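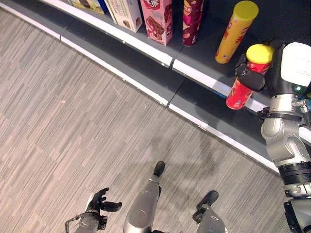 From: Liis Ozoliņš
To: powders list
Subject: Re: Caking in the 300 g elderberry jars

Replying to Ryota and copying the whole list, as Siham asked for the numbers to be somewhere people can find them.

Ryota Maruyama wrote:

> We have had another round of complaints on the elderberry powder in the
> 300 g jar. Customers say it arrives as a single lump, or that it is fine
> for a week and then sets hard around the scoop. Lot 971 is the worst.
> I opened a retained jar from the same lot and it poured normally.
>
> Wenceslao thinks the supplier changed the carrier. Cindard say they did
> not. Their certificate gives moisture at 3.1 percent, same as the lots
> before it, and the sieve result is 97 percent through 80 mesh, which is
> inside spec.
>
> Three questions:
>
> 1. Is it worth adding silicon dioxide, and if so how much?
> 2. Would a bigger desiccant do the job instead?
> 3. Do we need to pull the lot?
>
> I would like to have an answer before the December fill, as we are due to
> put the blackcurrant in the same jar.
>
> Ryota
> Maruyama Packing

Taking these out of order.

On question 3, I see no reason to pull it. Water activity on the retained jar was 0.24 at 25 C, and on the returned jar that had gone solid it was 0.38. Neither is anywhere near a level where mold or yeast could grow. The lump is a texture fault. Count and color were both normal on the returned jar, and the taste panel (three of us, so take it for what it is) could not tell the two apart once the lump had been broken up and stirred into water. Refund or replace on complaint and keep selling.

On the cause, I think Wenceslao is partly right, but I can't show it from the certificate. Total moisture by loss on drying tells you how much water is in the powder. It says very little about how the powder will behave when it picks up more. For a fruit powder with this much sugar in it, what matters is the glass transition temperature, and that depends mostly on the ratio of fruit solids to maltodextrin and on the DE of the maltodextrin. If the dryer moved from a DE 10 carrier to something higher, the powder would have the same moisture, the same sieve result and the same color, and would turn sticky several degrees sooner. Cindard could say with complete accuracy that they are still using maltodextrin at the same percentage.

I ran DSC on the retained sample and on an older retain from the spring. Onset for the old one was 41 C. Onset for 971 was 33 C. Same moisture within the error of the method. That is a real difference, and a jar in the back of a delivery van in summer will pass 33 C without any trouble. Two runs each, so not a large data set, but the pairs agreed to within a degree.

Please ask Cindard for the carrier specification in writing, with DE as a range, for both lots. "Maltodextrin, 30 percent" on the composition sheet is not enough. If they buy from more than one source, ask which source went into which lot.

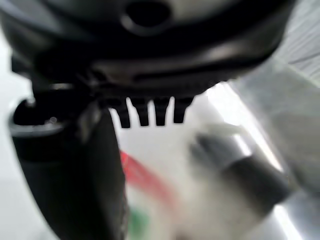

On question 1, silicon dioxide will help with flow on the filling line and will slow down the first stage of caking. It coats the particles and keeps them from touching. It does not raise the glass transition. Once the surface of the particle has gone soft, the silica sinks into it and you have a lump with silica in it. I would expect it to help with the "fine for a week and then sets" complaints and do very little for the jars that arrive solid.

There is also the label. The front panel says "nothing but elderberry and a tapioca carrier," and that would have to go. Siham can say how many labels are already printed. If we do add it, 1 percent is where I would start, and I would not go above 1.5. Past that it gets dusty, the fill weight drifts, and people notice a chalky feel in the mouth. Tricalcium phosphate is the other usual choice, but it clouds the drink, and customers who mix this powder into plain water will see it.

On question 2, a sachet in a sealed jar only deals with the water already in the headspace and whatever comes through the lid. The jar is PET with a polypropylene lid and an induction seal. Before the seal is broken, very little comes in. After the seal is broken, the customer is opening it daily in a kitchen, often over a kettle or a blender, and every opening swaps the headspace for room air. A 1 g silica sachet takes up perhaps a quarter of its weight before it stops being useful at these humidities. Going to 2 g doubles that, which buys some extra days. It is cheap and there is no label change, so I am not against it, but please don't expect it to fix lot 971.

What I would look at instead is the fill. Debashish sent me the room log and I have put the relevant part here in short form.

Filling room, lot 971:
Start of shift: 22 C, 38 percent RH
Mid-morning: 24 C, 46 percent RH
After lunch: 26 C, 57 percent RH
End of shift: 26 C, 55 percent RH

Our limit is 40 percent. The dehumidifier alarm is set at 60, so it never went off. I don't know who set it at 60. It may have been left at the factory value when the Wilberg unit was installed.

The hopper holds enough for most of an hour, and it was open for the whole of the afternoon according to the line sheet. A thin layer of this powder will go from 3 percent moisture to well above 4 in less than that time at 55 percent RH. The bulk of the hopper is slower, of course. But it does mean that jars from the afternoon may be quite different from jars filled first thing, and our retains are always taken at the start of the run. That would explain why the jar Ryota opened poured normally.

I checked the codes on the returned jars where the customer gave us one. Six had a readable time stamp. Five of the six were from after lunch. The sixth was mid-morning and the complaint on that one was "a bit clumpy," so milder than the others.

So my reading is that there are two faults on top of each other. The powder is more sensitive than it was, probably from the carrier, and the afternoon fill gave it more water than it could take. Either one alone might have gone unnoticed. The spring lot was filled in similar conditions on at least one day (51 percent RH at the peak) and we had one complaint from it.

What I suggest before the blackcurrant goes in:

Set the dehumidifier alarm to 42 and write the set point on the unit.

Stop filling at 45. No exceptions for the last tray.

Keep the lid on the hopper and load it in smaller amounts. The bags should be closed with the clip between loads, and the inner liner twisted first.

Take retains at start, middle and end of each run, three jars in total, marked with the time.

Add water activity to the incoming check. We have the meter, it takes ten minutes, and it tells us more than the moisture oven does. I would put the limit at 0.25 for all the fruit powders.

Ask for DE on every certificate from now on, for every supplier that uses a carrier. Beltavano already give it for the acerola, so it is not an odd thing to ask for.

On the blackcurrant in particular, please be careful. It is higher in acid than the elderberry, and the sugars are mostly glucose and fructose, so I would expect the onset to be lower again for the same carrier level. I have a 100 g sample here and will run it this month. Until there is a number I would not commit to the jar. The foil pouch with the zipper has better barrier and less headspace, and it lets the customer break up a soft cake by squeezing it. I know the pouch is less popular with the shops.

Some smaller points that came up in replies to me off list.

Debashish asked whether the scoop matters. A little. A cold scoop in a warm jar, or the other way around, will collect water on the surface. More often the trouble is that people put the scoop back damp. A line on the back label about using a dry spoon would be enough, and I think there is room under the storage text.

Siham asked whether "store in the refrigerator after opening" would be better advice. No. The powder would be further below its glass transition while cold, which is good, but each time the jar comes out and is opened warm room air condenses inside it. For a powder used daily that is worse than a cupboard. Please leave the label at "cool, dry place."

Wenceslao asked if we can re-mill the caked stock. We can, but milling it exposes fresh surface and it will cake again faster unless it is dried first. Drying it at a temperature low enough to keep it from sticking would take most of a day in the vacuum oven per tray. For the number of jars we have back, it isn't worth the oven time. Use it in the gummies trial, where it gets dissolved anyway.

Still open:

Carrier specification from Cindard — Ryota to ask.
Number of printed labels — Siham.
Alarm set point and hopper lid — Debashish.
DSC on blackcurrant — me.
Sorption curve for 971 against the spring lot — me, but it needs two weeks in the chamber and the chamber is taken until the vitamin C work comes out.

If anyone has retained jars from the afternoon of the 971 fill, even opened ones, please send them to me with the lid taped. I have only the two and one is nearly used up.

Liis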